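Gripper comparison, working meeting
Zurncombe, upstairs room, October
Start 10:05, end 11:40

Present: Seung-woo Myung (chair), Somkiat Thaweesak (hand tools, pads), Gil (data), Flulenis rep on the phone for items 3 and 4 only
Minutes: Gil

1. Last minutes

Accepted. One fix: the jaw width figure was for the old linkage, not the new one. Somkiat to strike it. Open action on spare pins closed, they arrived.

2. Where we are with recordings

Total now 1,752 episodes logged across both pad types. Of those 1,180 pass the checks, 567 rejected, the remaining five have a broken time stamp and nobody has looked at them yet. Seung-woo wants them looked at or deleted, either is fine.

Biggest reject reason is still tracking loss when the tool goes close to the table and the view fills up with one thing. Second is people opening the jaws before the release point. Somkiat says the second is a training matter, can be fixed with ten minutes of practice. Seung-woo less sure, wants to see the rejects split by operator before we say that.

Agreed: split by operator, and by pad. Gil to do it.

3. Pads, soft vs. stiff

Long one. Flulenis joined at 10:25, line bad.

Soft pads better on bottles and anything that crushes. They give, the item stays put. Stiff pads better on flat printed packets, where the soft ones fold over the edge and lose it. Cans a draw, except lying cans with the rim toward the jaw, where the stiff pad skates off.

Netting is bad on both. Catches in the linkage openings and then comes along with the next pick. Somkiat showed the marks on one of the joints. Flulenis asked if we could close the openings with tape for a trial. Nobody against. Weight goes up a bit, should not matter for a hand tool but will matter on the arm.

Wear: soft set went 147 episodes before the first corner lifted. Flulenis says thats early and asks which glue. Somkiat used the glue that came in the box. They will send another tube, no charge, plus a harder backing strip.

Decision — stay on soft pads for the main set, keep one stiff pair going on packets only so we have something to compare against.

4. Controller for the arm

Sullo vs. the controller we have. Both ran the same pick list on the arm.

Sullo closes smoother, less overshoot on thin stuff. Ours is quicker to recover after a missed grasp. Sullo lost its connection twice during the long run and had to be restarted by hand, log sent to Flulenis as they have seen the same on their side. Seung-woo does not want to switch until that is understood. Somkiat would switch tomorrow.

Width signal: hand tool and arm gripper do not agree at the closed end. Small offset but it is always the same way, so could be calibration. Needs a proper check with gauge blocks, not the calipers from the drawer.

Flulenis left the call 11:05.

5. Cameras

Wide lens stays. Narrow lens gave sharper labels but lost the pads at full opening, and without both pads in view the width check is no use. Short discussion of a second camera on the side. Parked, too much cable.

Exposure: bright windows behind the table pull everything dark when the tool tips up. Try locked exposure, two settings, same operator for both. Blinds down in either case.

6. Mixed waste pile

Hardest layout so far, agreed to keep it. Seung-woo wants a rule for pick order, otherwise every operator does it their own way and we can't compare. Somkiat against a strict order, says real piles do not have one. Compromise: first pick is fixed, the rest free.

First pick is the clear bottle, pads left and right of it, cans and netting left where they lie.

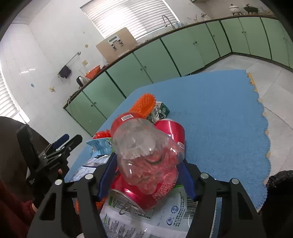
7. Actions

Gil — rejects split by operator and pad, before next meeting
Gil — five episodes with bad time stamps, fix or delete
Somkiat — tape over linkage openings, short trial with netting
Somkiat — reglue soft pads when the new tube comes, note the episode number at the start
Somkiat — strike wrong jaw width from old minutes
Seung-woo — gauge blocks, closed end check on hand tool and arm
Seung-woo — chase Flulenis on the Sullo restarts
All — locked exposure test, agree the two settings by mesage first

8. Any other business

Spare batteries to go back on the charger, not in the box. Label printer out of tape.

Next meeting same room, 10:00. Flulenis to join from the start if the line is better.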